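Kitting bench is going automated, what happens to the people on it?

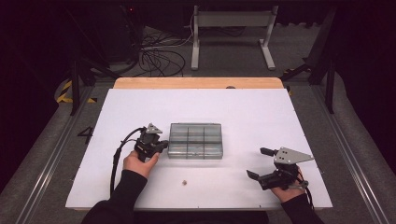
Does putting robots on the packing benches mean the people there lose their hours?

Depends almost entirely on what management does with the slack in the first few months. At our place the hours stayed the same and the tasks got shuffled, but we asked for that in writing before anything was switched on.

Sorry, I should say who I am, I posted the short version and then answered half of it myself from my last job! That was at Skastar, where I packed hardware kits. I've since moved to Kummont and it's the same kind of work, small parts into little compartment boxes, lid shut, label, next. There are 14 of us on the benches. In March we were told that part of the line is going to be automated, and that some of us would be "teaching" the system by doing the job with hand grippers so it can learn the movements.

What I'd like to hear from people who've been through it:

Did you get paid differently for the teaching part? It's slower than packing by hand and our bonus is tied to boxes per shift, so right now the folks who say yes to it are losing money.

Did your wrists hold up? I did a morning of it and my forearms were sore until bedtime. Squeezing a handle all day is a different kind of tired from picking with your fingers.

And what did the job look like a year later? I keep hearing "you'll be supervising" and I can't get anybody to tell me what that means at 6 in the morning when the truck is waiting.

I'm not against it, by the way. Picking tiny beads out of a tray for eight hours is no dream of mine. I'd just like to know what I'm walking into.

Chun-hung Chow

I was on the benches at Dondard when they did this, and I'm still there, so take that as one data point.

Pay first. Get the rate changed before you agree to do any more sessions. We had exactly your problem with the bonus. What we ended up with was a flat hourly rate for teaching time, set at your own average from the past 9 weeks, bonus included. It took one meeting. The supervisor hadn't thought about it, she assumed people would be glad of the change of scene (some were, to be fair). If your supervisor can't sign off on it, ask who can and get that person in the room.

Wrists, yes, that's real. Ask for short turns. We did 40 minutes on the grippers and then swapped to labels or restocking. Also check the height of the work surface, because with a gripper in your hand you're holding your arm higher than you would with bare fingers. Ours was raised for the tall guys and the rest of us had our shoulders up by our ears for a week before somebody found the crank.

As for the year later, "supervising" meant clearing jams, refilling trays, and looking at the boxes the machine wasn't sure about. More walking and less sitting, which my back likes. The part I miss is talking. When you pack next to somebody you chat all day, and now I've got a stretch of line to myself and the nearest person is too far off to hear me. I brought it up and they moved our break times so we overlap, and that helped a bit.

Two people left in that year. Neither was let go, they just didn't like the new version of the job. Their spots weren't filled though, and I think you should ask about that directly. "No layoffs" and "same number of jobs" are different promises.

Gerardo Marino

it'll be fine, they said the same at Leung and the thing spent half its time waiting for one of us to come unstick it. learn how to do the resets and you'll be the most popular person in the building

Chun-hung Chow

Gerardo's right about the resets, I'd sign up for that training if it's offered. Ask if it comes with a pay grade too. Ours didn't at first and we were doing technician stuff on packer money until the next review.

One more thing I forgot. Ask how the recordings of your sessions get used. Ours were kept for the machine only and couldn't be used to judge anyone's speed, and we have that on paper. If somebody drops a part or fumbles a lid, you don't want it turning up in their review.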